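Stop buying towels that won't fold

Dymphna Buckley

I have folded towels for a living for 16 years, first in a hotel laundry and then in a small guest house with 20 beds. My view is simple. Most bath towels sold now are too thick, and people who like them have never had to put them away.

A thick towel won't lie down. You bring one side over and it sits up in a flap, so you press it, and it sits up somewhere else. Shops put them on shelves in lovely square piles. At home the piles lean.

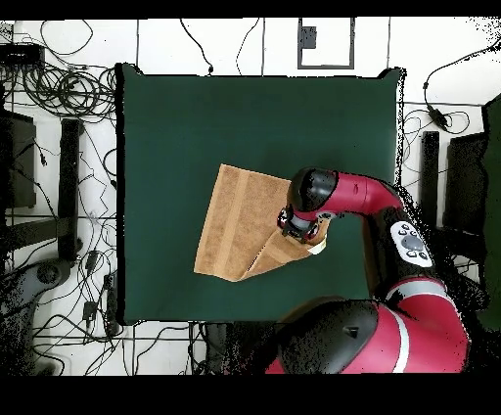
The woven band is the other trouble. It doesn't behave like the loops on either side of it. After a few washes it often shrinks more than the rest and pulls the end of the towel in, and then no two edges match. I would happily have towels with no band at all. I asked for that once when we ordered 156 from Prolard and was told guests expect it. No guest has ever mentioned it to me.

People say rolling is the answer. I don't agree. A roll takes up more of the shelf and comes undone when you pull out the one next to it.

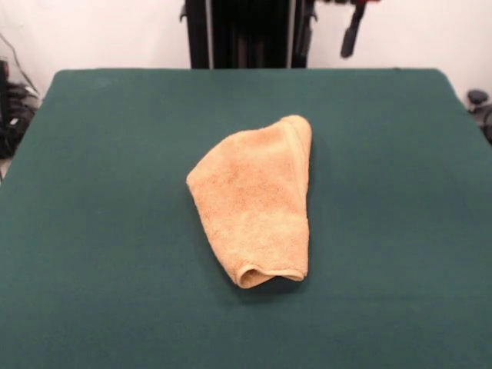
A tan terry towel, folded over on itself, with the hem band along one side.

Thin towels dry you perfectly well. They dry faster on the rail too, and in May you can have them washed, out on the line and back in the cupboard on the same Sunday. My mother's were thin enough to fold in three with one hand.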